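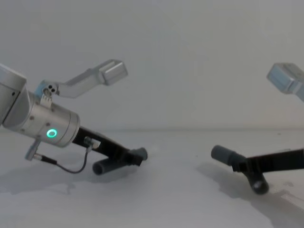

Manwood Makers Forum > Robots and Automation > Build Logs
Two arms, one table: the Trukadari build

graca_v
Member, Arriaga shop

Okay, we finally have both arms facing each other over the same table and I am way too happy about it!! If you missed the first log, Trukadari is the two-arm project we've been putting together at the shared shop on Arriaga. The goal is for one arm to pick up a part and hand it to the other in the air, no setting it down in between.

Since October we've done the camera brackets (second version, the first one flexed every time the arm stopped), the round finger pads, and a new cable run to the gripper. The motion software is Piltine, which I moved us to after fighting with my own scripts for way too long. Right now I can bring both grippers in toward the middle and park them. Next up is the real handoff.

I'd love opinions on two things. One, the gripper cable. I left a free loop under the wrist so it can roll without pulling. Two, the round pads. I like them a lot, but I keep hearing that flat ones are the way to go.

solderbrain

Congrats, looks great! Flat pads though, sorry. With two round pads you only get a line of contact, and whatever you're holding is going to pivot as soon as the other arm touches it. I went through this on my own gripper and lost a whole weekend to it.

My loop would be shorter too. How long is the cable?

graca_v
Member, Arriaga shop

219 mm between the connectors. I tried it shorter and it went tight at full wrist roll, so I chickened out and added some back.
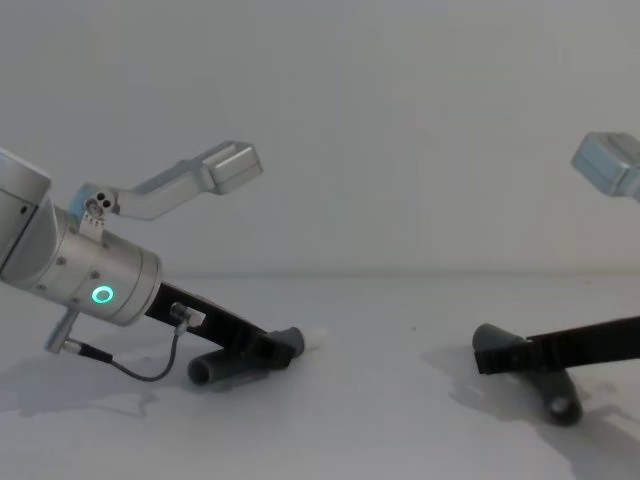 Left finger down low with the cable loop under the wrist

On the pads, what I like is that they don't care much about angle. If I come in a few degrees off, a round pad still finds the part. With flat ones I'd have to be square every time, and I'm not that good yet!

millhouse_tom

Siding with Graça on this one. Handoffs are all about being forgiving. You can always put a soft sleeve on the round pads and get some contact area back.

The loop does bother me. It hangs lower than I'd like when the finger is near the table. One sloppy path and it catches on your part. Could you clip it partway along?

solderbrain

A sleeve helps with slipping, it doesn't help much with pivoting. Try it with something long, like a ruler, and tell me I'm wrong. I'd be glad to be wrong, it would save me printing another set.

pkoenig

What do the lights on the wrists mean? And are you running the cameras off the same computer as the arms? I'm pricing out something similar and I'd like to stop at one computer if I can.

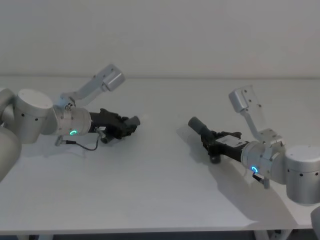 Posted by Leonilde Calado (leonilde_c), Thursday, 9:40 pm

Other half of the build team checking in. The ring colors are just how I set them up: green is the arm that's leading and blue is the one that follows. When they're both green, Piltine is treating them as two separate arms, and that's how we do the one-at-a-time testing.

One computer for everything, yes. It was a used one, $99, and the only thing I added was more memory. If you turn the camera resolution down it keeps up fine.

My take on the pads, and Graça knows this already: I'm with solderbrain. I want flat pads on the following arm and round on the leading one. The leader needs to be forgiving when it picks up, and the follower should be the one that holds still. We've been going back and forth on it for weeks and it's a pretty friendly fight.

solderbrain

Mixed pads! I hadn't thought of that. I'd read that log.

millhouse_tom

Same. Also, is the white table staying? Mine was white and the shadows from the arms threw my part detection off constantly. I ended up with a gray mat.

leonilde_c

Staying for now. The shadows are pretty soft with the lights we have, and dark parts stand out nicely. If we start using white parts I'll come ask you about the mat.

graca_v
Member, Arriaga shop

Fine, FINE, I'll print a flat set for the follower. The plan is 200 handoffs with round on both, then 200 mixed, same part and same speed, and I'll post the drop counts for each. And I'll do 3 with a ruler just for solderbrain.

Tom, I'm going to try your clip first. Do you have a file for one that fits a thin cable, or should I just draw it?

millhouse_tom

I have one, but it's for a fatter cable. Sending it to you tonight, you can scale it down.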